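Preguntas frecuentes sobre el servicio de lavandería compartida
Residencia Orkstead, edificio Coman

¿Quién puede usar la lavandería?
Los residentes con contrato en vigor y los huéspedes registrados en recepción. El acceso se realiza con la misma tarjeta que abre el portal. Las tarjetas temporales se activan para la lavandería previa solicitud.

¿Cuál es el horario?
De 7:00 a 22:30. El último ciclo de lavado debe iniciarse antes de las 21:00. Los domingos la sala abre a las 9:00.

¿Cómo se reserva una máquina?
Desde el panel de la entrada o desde la cuenta de residente. Cada reserva cubre un lavado y un secado consecutivos. Se admiten dos reservas activas por vivienda. Si el ciclo no comienza en los primeros 15 minutos, la reserva caduca y el saldo se devuelve a la cuenta.

¿Qué carga admite cada lavadora?
La carga máxima figura en la puerta de cada equipo y se refiere a ropa seca. El tambor no debe llenarse por encima de cuatro quintas partes de su volumen.

¿Hay que traer detergente?
No. La dosificación es automática. Añadir producto por cuenta propia provoca exceso de espuma y puede detener el ciclo con el código 155. En ese caso, seleccione «Aclarado y vaciado» y espere a que se desbloquee la puerta.

¿Qué significa el código 253?
Fallo de desagüe. No fuerce la puerta. Avise a recepción e indique el número de la máquina.

¿Qué programa corresponde a las toallas?
Algodón a 60 °C, salvo que la etiqueta indique una temperatura inferior. Lávelas separadas de las prendas sintéticas y sin suavizante, que reduce la absorción del rizo. Las toallas nuevas de color se lavan aparte las primeras veces. 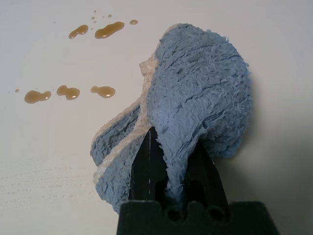

Para el secado, utilice el programa intermedio y sacuda cada pieza antes de introducirla en el tambor. Limpie el filtro de pelusa al terminar.

¿Se pueden lavar edredones o alfombras?
Edredones, solo en la máquina 4. Las alfombras con base de goma no están permitidas en ningún equipo.

¿Qué ocurre con la ropa olvidada?
Se traslada al armario de recepción y se conserva hasta final de mes. La de julio se guarda también durante agosto.

¿A quién se dirigen las reclamaciones?
A Asanka Majumder, administración, oficina de la planta baja. Incluya el número de reserva y la hora del ciclo.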